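Home | Laundry | Sewing | Kitchen | Contact

How to get fleece lint off your dark clothes
27/09/2019, by Babar Lashari

So my sister gave me a fluffy throw for my birthday, I washed it with my work pants (yes, I know) and everything I own turned fuzzy. I've had plenty of practice fixing it by now, so let me walk you through it!

First thing, do NOT wash the clothes again straight away. You'll only push the fuzz deeper into the weave. Shake each piece outside, hard, holding it by the hem. Then put the dark stuff in the dryer on its own, no heat, for 12 minutes. Clean the lint screen halfway through. I used to skip that part and ended up doing the whole load twice.

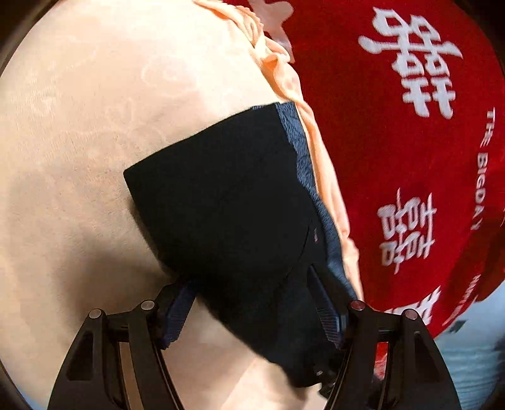
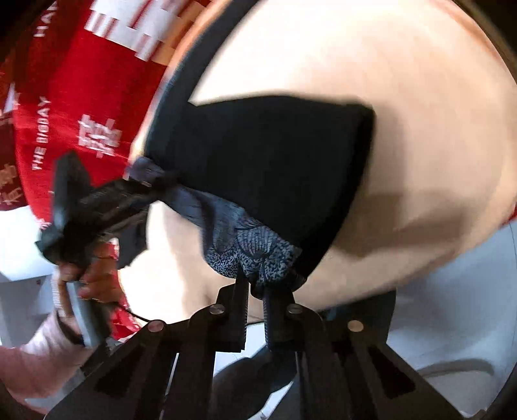

Dark fabrics show every bit of fluff, so I do them first.

Next, get a rubber glove, the cheap yellow kind is fine. Dampen it under the tap and wipe down the fabric in one direction, top to bottom. The fuzz rolls up into little worms that you can pick off (weirdly satisfying). Go over the seams and the insides of pockets too, that's where it hides.

Whatever is left comes off with a sticky roller. I bought mine at the hardware store in Rurstead, 43 sheets to a roll, and one roll has lasted me all summer.

Now for a proper wash. Turn everything inside out, cold water, and half a cup of white vinegar in the rinse. Skip the softener. Hang it up to dry if you have room, and keep it away from any towels!

As for the throw itself, it gets washed alone now, on gentle, with a 20 minute tumble on low afterwards. Mine shed like a cat for the first 6 washes and then settled down. If yours is still going after that, try brushing it with a soft clothes brush out on the porch before it goes in the machine. Knits are a bit different, and I'll do those in another post.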